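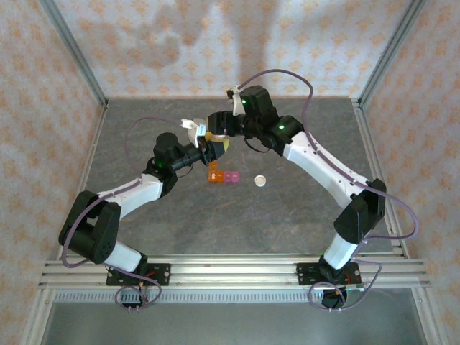

Why not drive over the pass on day two and get the long stretch out of the way while everyone is fresh? That was the note left under my last draft of the Vuleck loop, and I've been chewing on it all morning because I think it's right!

2026-03-29

Vuleck loop, draft four. The old order was Usham (two nights), the lake road, Vondimton, then the pass on day five and a long haul back. On paper it looked lovely, a slow build to the big view. In the van it was something else. By day five people have bags full of cheese and damp socks, they want a late breakfast, and we were asking them to be on the road by seven.

So I pulled it apart and laid it out again with the pass on day two:

- Day 1: arrive Usham, walk down to the old harbor, early dinner
- Day 2: Usham – Vuleck pass – Vondimton, 153 km, with three proper stops
- Day 3: Vondimton on foot, no van at all
- Day 4: river day, picnic or mill lunch depending on weather
- Day 5: Vondimton – Usham by the lake road, 68 km
- Day 6: free morning, departures after lunch

Look at day five now. Sixty-odd kilometers along the water and you're back in town with the whole afternoon left. I love this. It turns the last full day into the easiest one, and the lake road is so much better going south with the light on the far shore (I've only ever driven it north with a group, shame on me).
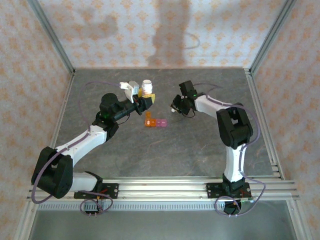

**Adebisi Small Group Travel / Itinerary Workshop / Notebook**

Timings for day two, from my test drive. Left Usham at 8:10. First stop at the bakery in the gorge village, twenty-five minutes, and the seeded rolls are worth every one of them. Then the climb. The road is good the whole way except for the resurfacing just below the tree line, single lane with a light. I sat there eleven minutes. Need to find out when that work ends, and leave slack in the day until we know.

The top of the pass is at 1207 m according to the sign. Windy, cold, and fantastic. There's a flat path out to the cairn that takes fifteen minutes each way, and it's gentle enough that I'd offer it to everybody. Restrooms at the hut were locked when I got there. The hut's own board says they open with the kitchen at ten, so arriving before that is no use. That settles the start: leave Usham at 8:30, no earlier.

Lunch is the piece I'm happiest with. The draft had a packed lunch at the pass, which in that wind would be people holding on to their sandwiches with both hands. Coming down the Vondimton side there's a farm kitchen with long tables and a soup of the day. They can take a group with a day's notice and were relaxed about people who don't eat meat. Soup, bread, a slice of something, coffee. I had barley and leek and then went back for more.

After lunch it's downhill through the orchards. In bloom this would be ridiculous. For the August departures there should be fruit for sale along the road, so allow a short unplanned stop, because someone will shout "plums!" and the driver will brake anyway.
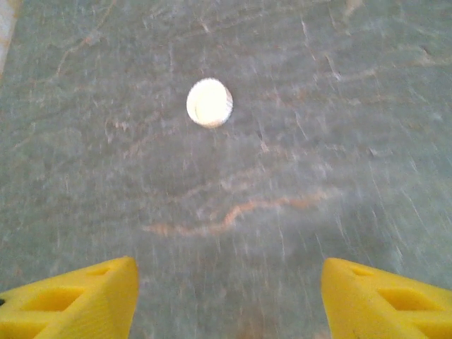

Is the pass open early enough in the season for the first departure?

It opens once the road crew has cleared the north side, and the date moves every year, so the first departure keeps the lake road as its fallback in both directions.

Fallback day, then: Usham – Vondimton by the lake, same hotel, same dinner. We'd lose the farm lunch but gain time at the ferry landing, where there's a small boat museum I've been itching to put in somewhere. Must write this up as a real day with its own stops. The last time we had a fallback it was one line in the driver's folder and it felt like one line, too.

Vondimton notes. Walking day is solid. Start at the top of town and drift down, so the only climb is the hotel steps at the end. The covered market closes at one and the castle garden opens at two, which leaves an awkward hour. Options:

1. Long lunch by the bridge. Simple, everyone likes it.
2. Print shop visit. I went in and got talking, and they'd be glad to let people try the hand press! Max group size still to be agreed.
3. Nothing at all. Let them wander.

I lean toward the second for anyone who wants it and the third for the rest. Cost for the print shop is a flat 300 for the hour whatever the group size, so it hurts on a small departure and is nothing on a full one. Ask if they'd do a half hour. 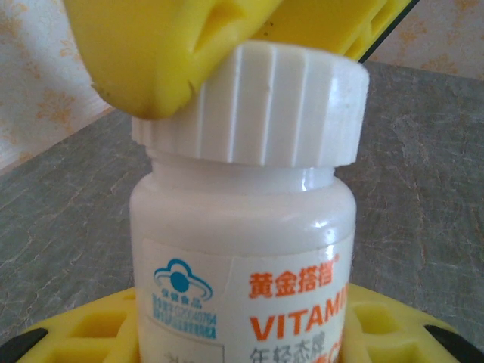

The other thing about wandering is that it needs a good map, and ours is bad. It still shows the bus station in its old spot, and the river path stops dead at the mill when it now runs all the way to the weir. Redraw before the next print run. Larger type, please, for those of us who read maps at arm's length.

Hotel in Usham: asked for rooms on the courtyard side, both ends of the trip. The street side gets the delivery trucks from five. They've said they'll try, which I'm treating as a no until it's in writing.

Still open:

- roadwork end date below the pass
- coach parking at the farm kitchen (fine for our van, no idea about anything longer)
- river day wet plan: the mill seats everyone indoors, but is the tour in English every day or only on request?
- day six, luggage storage after checkout
- rewrite the web text for day two, the old wording still promises sunset at the top

Next test drive is the lake road heading south, late afternoon, stopping wherever it looks good.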